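4.2 Segmentation of transparent boxes

The Dretora planner needs the outline of each box before it can choose a grasp for two arms. We recorded 994 demonstrations with hand-held grippers.

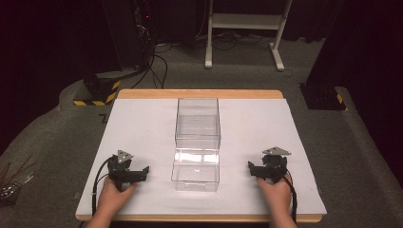 Source: Kurkby project, head view

When one box stands behind the other, their edges overlap, and the depth map gives few valid points.

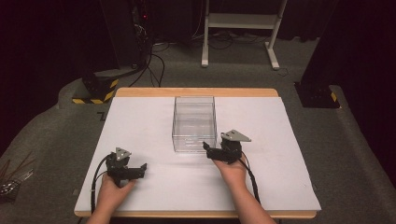

Figure 5. Head view, single open box.

For a single box the mask is more stable. The wrist view sees only a small part of the clear object, so we give it a lower weight.

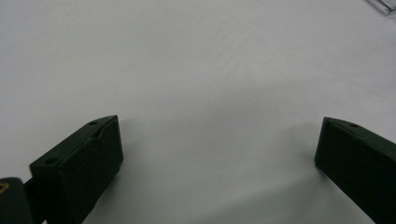 4.3 Fusion of views

Both masks are merged before planning.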